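Glass cup under a capsule machine?
Posted in Kitchen, Monday

My capsule machine is a Homell and I only have plain glass tumblers, no proper coffee cups. Is glass OK under the spout, and how do I stop splashes getting on the table?
Danica Hubáček

Should be fine, I do it every day.
Tai

Depends on the glass. Thick tumblers straight from a cold cupboard can crack, so rinse yours in warm water first. Mine holds 135 mL, enough for a short coffee. For splashes, stand the cup upright on the drip tray, right under the spout — off to one side it spatters. Empty the tray every 3 days and check the water tank while you're there. I keep the capsule holder on the same table. 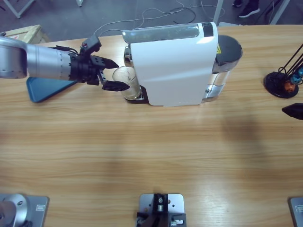
Glass on the drip tray, under the spout

Shih-chieh Cheung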